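The robot that lives at the bottom of the driveway

The shed behind the house in Dikport has held, over the years, a canoe, a beer fridge and a failed attempt at hydroponics. These days it holds a bench, two secondhand arms and a desktop computer that heats the place better than the heater did.

I wanted a machine that could pick up a length of bar and put it down somewhere else. This is a thing I can already do myself, for free. Shared-workshop friends at Bolton Street made sympathetic noises and lent me a torque wrench.

The first spend was $636 on motors, which my household budget records as "garden". The second was a lesson. I wrote the grasping code in a weekend, ran it on the real arms, and watched one of them punch the bench vice with real conviction. The vice was fine. The gearbox went in a coffee tin and is still there, in a colour of grease I hadn't met before.

So the project, which I call Gachanja after the street I grew up on, moved indoors and onto the screen. In simulation you can drop, crush and misjudge all evening and the only thing that wears out is your patience. I have now logged more than 3000 attempts at picking up that bar. My partner has asked whether the bar is winning.

Building the virtual room took two weeks. Sensible people use a grey floor and a plain box. I let the software choose its own colours and textures each time it loads, on the theory that an arm that can cope with bad decorating can cope with my shed. The results look like a rental done up by someone who has fallen out with the landlord.

Three views from a July evening, all in the one room:
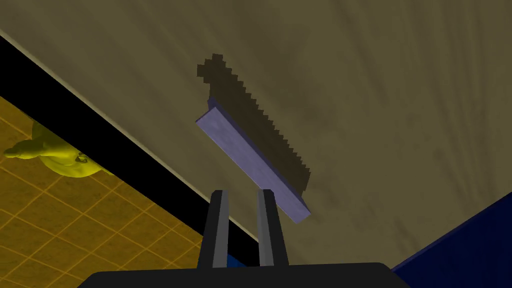
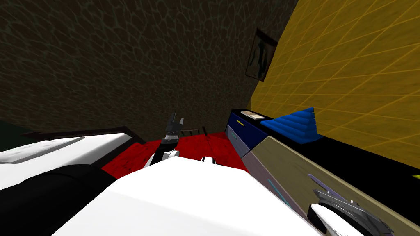
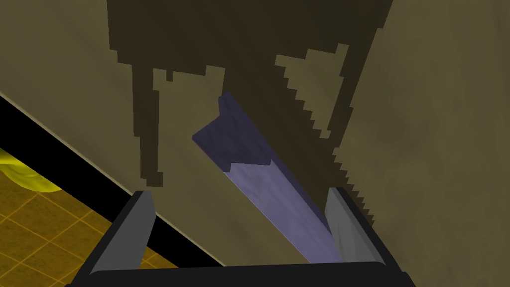

What the shed taught me next

Going back to real metal was humbling. The simulated gripper never has a cable snagged on a paint tin, and its motors don't sulk when it's four degrees outside. I added slack to the wiring, slowed everything down and stuck foam on the vice – a peace offering.

The software side needed less work than I'd feared. Most of the fixes went into a small calibration script called Brekimgate, named by mashing the keyboard at midnight. It asks the arms to touch 3 marks on the bench before they're allowed near anything else. If they miss, it shuts down and plays a sad trombone.

The replacement gearbox is due in August. Until then, the left arm is holding my tea towel.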